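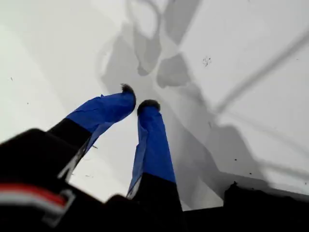

Progress on the towel folding cell at the Moverby laundry is reported up to 4/28/20. The grant from Trasum paid for the arm and for training of 5 operators. We still cover both fingers with blue tape, and the tape gets creased, so Tímea Fodor has asked for molded covers in the next order.

The staff no longer fold small towels on the late shift. They sort, check hems and clear stops. Two people say the work is easier on the shoulders; one finds it more lonely. Dezső Farkas now meets with them every second week. 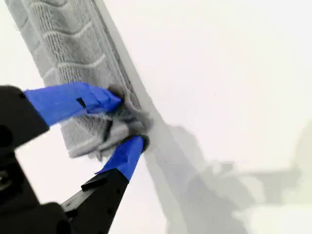 Gray towel gripped at one end, Moverby.

In the last test period the cell handled 466 towels. No position was removed. We request to move the remaining 2,000 dollars to operator training.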